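Ferier retrospective at Skelbridge - worth the ticket?
38 replies | 907 views | Share

tallowcandle
Went on Saturday. I'd read three glowing write-ups beforehand and I'm not convinced any of those critics stayed past the second room. The early harbour paintings are good, I'll give them that. After that it's one idea stretched over 29 canvases: grey ground, ochre band, title out of a hymn book. The wall text calls this "a sustained refusal". A refusal of what? It never says.

m_penhallow
It says in the catalogue. He'd fallen out with the Fimano gallery and stopped painting anything they could sell.

tallowcandle
Then he went straight back to selling them. Half the labels in room four say private collection, lent by whoever bought them that same year. I don't buy the hermit story and I don't see why the museum repeats it without a single letter or invoice on show to back it up. 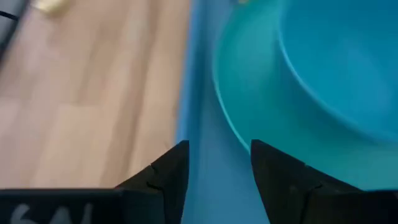 Deepika Chettiar thought that was unfair to the late work. She'd gone in expecting to be bored and spent an hour with the small ones by the stairs, where the ochre goes on in one pull and you can see him lose his nerve halfway along. Reproductions kill them, she wrote, and so does walking past at normal speed.

gesso_and_tea
Agree with Deepika about the stairs. Disagree about the big ones. Scaled up, the wobble just looks like a wobble.

m_penhallow
Has anyone read the Subramaniam essay? It argues the bands are the same harbour wall from the early pictures, seen closer each time. I found that quite persuasive.

tallowcandle
I read it. You could say the same of any horizontal line by anyone who once lived near the sea. Show me a sketch that joins the two and I'll think again.

Sowmya Kaimal
There is a sketchbook, in the case opposite the lift. It's open at a page with the wall drawn in pencil and a strip of ochre beside it. Easy to miss, the lighting is dreadful.

tallowcandle
Missed that. Is it dated?

Sowmya Kaimal
The label says undated.

tallowcandle
Well then. I might go back before it closes in December, but I'm not paying full price twice.

Contact us | Forum rules | Back to top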